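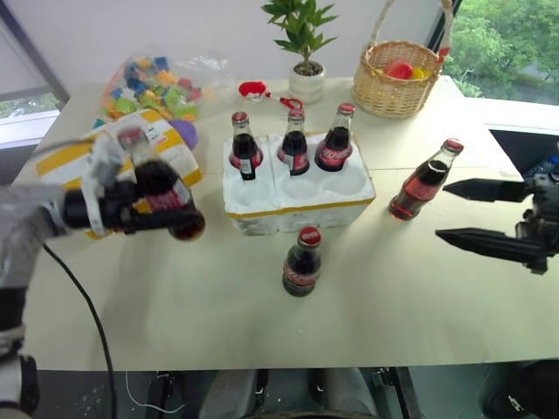
The foam carrier has held up better than I expected. It holds six glass bottles in two rows of three, it weighs almost nothing, and it has now made the trip from Brorkarstead and back without a breakage. Several people wrote after the last post to ask how I pack glass for a car journey, so these are my working notes as of June 7, 2020.

First, the wells. Each well is round and takes the bottom part of the bottle only. Everything from the label up is exposed, and the bottle depends on the fit of the foam to stay upright. A loose fit lets it lean. A lean is acceptable on a table. In a car it means the necks can touch on a corner, and the neck is where I have had chips before.

Fit can be checked with one empty bottle. Push it down until it stops, let go, and nudge the cap sideways with a finger. If it springs back, the well is fine. If it stays where you pushed it, wrap the base with a single turn of paper and try again. Two turns is usually too much, and you end up compressing the foam for good.

Second, loading order. I fill the back row first, left to right, then the front row. Done this way my hand never has to reach over a standing bottle. Pieter Desmet fills from both ends toward the middle and claims better balance while carrying. I tried his method with a full set and could not feel the difference, but he carries his one-handed and I do not. 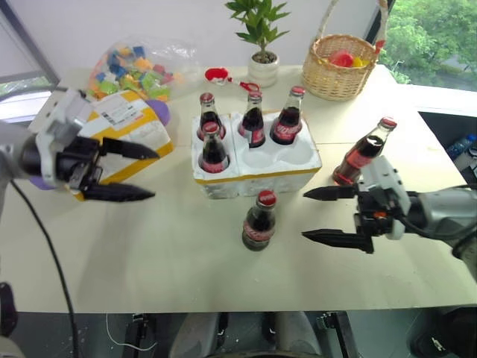 A half-filled carrier is the awkward case. With all the weight in the back row it wants to tip when you lift it, so for four bottles I move them to the outer corners before it leaves the table. That leaves the middle pair of wells open. For five, the gap goes in the middle of either row. For three I don't use the carrier at all; they go in a box with a towel.

Tape. Foam tears at the edges long before it cracks through, and a band of packing tape along the edge slows this down considerably. Press it flat with the back of a spoon. Don't run it over the wells, where it folds inward and catches on the labels. Replace it when it lifts, and pull the old strip off slowly at a low angle or it takes a layer of foam along with it.

I clear a proper space before I start. The table generally has other things on it, and I used to pack around them. Now the bottles get the middle and whatever else is there goes to the back. Glass should stand well in from the edge, with enough room between bottles to get a hand around each one.

Unloading gets less attention than it should. Hold the carrier down with one hand, grip the bottle below the label, and lift straight up. Twisting is what widens the wells. Pulling by the cap works until the day it doesn't, and Roos Boersma still has the stained rug.

On cost: I have gone through 13 carriers in the years I have been keeping track, most of them lost to sunlight in the back window of the car. Foam left in the sun goes yellow and powdery, and after that the wells shed crumbs onto everything. Keep them in a cupboard. Stack them upside down if dust is a problem.

Nele Vanhove asked about the molded pulp kind. I have one on the shelf and have used it twice. It grips well when dry. A bottle straight from the refrigerator sweats into it, and by the end of the second trip the base had gone soft. I will give it a longer trial in July, with the bottles at room temperature, and post the results along with the notes on crate dividers that I still owe Maarten.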